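**Mellside vanity basin, white, with cabinet base**

The Mellside is a one-piece bathroom basin with a wide, angular bowl and a flat rear deck for a soap dispenser and cups. It is supplied with the matching white cabinet base. The faucet is ordered separately.

Overall width is 1,060 mm. The rear deck is drilled for one faucet. Any single-lever model with a tall spout may be fitted, provided the spout reach does not exceed 200 mm. The Kurian chrome lever faucet meets this limit and ships with its own hoses. 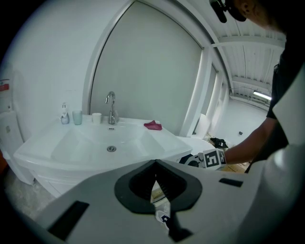
The overflow slot is set in the back wall of the bowl, under the faucet. Slot trim and drain are chrome. Replacement trims are sold in packs of 6 under the Bimollow parts line.

**Installation**

- Fix the cabinet to the wall before seating the basin.
- Leave 8 mm between the rear edge and finished tile, then fill with sanitary silicone.
- Connect the trap and test for leaks before loading the cabinet.

**Care**

Clean with a soft cloth and mild liquid soap. Do not use scouring powder or chlorine bleach on chrome parts. Dyed cloths should not be left wet on the deck.

**Ordering**

Sold by Caler in white only. Cabinet doors are shipped hung and can be adjusted at the hinge. Orders placed now are scheduled for delivery in May.

Page revised March 17, 2026.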